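4. Materials, Setting and Staffing

4.1 Program setting

The drop-in program at the Pernora museum runs in a single ground-floor room between the ceramics gallery and the loading corridor. The room was a cloakroom until the museum moved its coat storage upstairs, and it still has the long counter along one wall. Families enter from the gallery side and leave by the same door. There is no booking and no fee beyond admission, and a family can stay for as long as it likes up to closing time.

We studied the program over one season that ended in May. During that time 2,557 visitors signed the sheet at the door. Sign-in was by household member, so a parent who came with two children appears as three visitors. Infants in strollers were signed in at some sessions and not at others, and we have not tried to correct for this. The museum had kept attendance sheets before the study began, but the earlier sheets record only the number of groups and cannot be compared with ours.

Each session was built on an object then on display. The teaching artist chose the object and wrote a card of no more than one side, which was read aloud at the start and again whenever enough new families had arrived. We observed 21 sessions in full. Of these, five were based on clay vessels, and the others on prints, textiles, basketry and a group of painted signs lent by the town of Hercombe.

4.2 Two ways of offering materials

Sessions were run under one of two arrangements. Under the first, which staff called the set table, each place was laid before the doors opened with everything needed for the activity. Under the second, the open table, materials were put out in shared containers in the middle of the table and visitors took what they wanted. The activity card, the object and the length of the session were the same under both arrangements wherever the schedule allowed.

The set table is the older practice at Pernora. It was brought in when the program moved from a weekday class to a drop-in, and staff described it as a way to keep costs steady. The open table was introduced by Quang Tiêu, the lead teaching artist, after a visit to the Mallet workshops, where shared materials had been in use for several years. He kept the set table for clay, which dries out when it is divided too early, and for any activity that used cutting tools.

Shared containers raised practical questions that the set table did not. Staff had to decide how many of each item to put out, whether to refill a container when it was low or wait until it was empty, and whether to keep like with like. The rule in the first weeks was one material to a container. By the middle of the season this had loosened, and staff sorted by how the items were handled: light things that could be scooped up by the handful went together, and longer things that were picked up singly went together. Figure 3 gives an instance of trays placed next to each other.
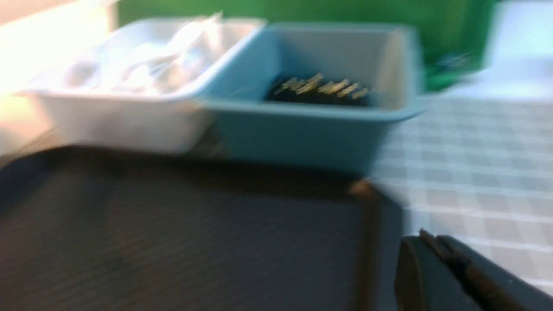

This page was last modified on 13 November 2024.

Figure 3. Two plastic trays side by side, white (left) and light blue (right).

4.3 Observation procedure

One observer sat at the end of the counter with a printed floor plan and a coding sheet. The sheet had a row for each family group and columns for arrival, first contact with a material, first exchange with staff, first exchange with another family, and departure. Groups were given letters in order of arrival. Names were not recorded. A notice at the door explained the study, and a group could ask to be left out by taking a colored sticker from the desk.

Abdelilah Soliman carried out most of the observations. A second observer, trained on sessions at the Irkura branch gallery, sat in on three of the observed sessions and filled in a separate sheet. The two sheets were compared the same evening. Most differences concerned the first exchange with another family, where one observer had counted a nod or a shared laugh and the other had counted only speech. We settled on speech, and the earlier sheets were recoded from the written notes where the notes were full enough. Where they were not, the entry was treated as missing.

We also spoke with parents as they left. These conversations were short and followed no fixed order, although we always asked whether the group had seen the object in the gallery before coming in, and whether it meant to look at it afterward. Answers were written down from memory within the hour. They are used in Section 5 to help explain the coded results and are not counted.

4.4 Limits of the setting

The room holds four tables, and on wet afternoons families waited in the gallery for a place. Groups that gave up waiting do not appear on the sign-in sheet. The open table was also used more often late in the season, when staff had grown used to it and the weather was better, and the two arrangements were therefore not spread evenly over the year. We return to this point when comparing lengths of stay.

Staff knew which arrangement was in use and what the study was about. Two of them said they spoke to families more often when an observer was present, at least in the opening weeks. The coding sheet does not allow us to check this.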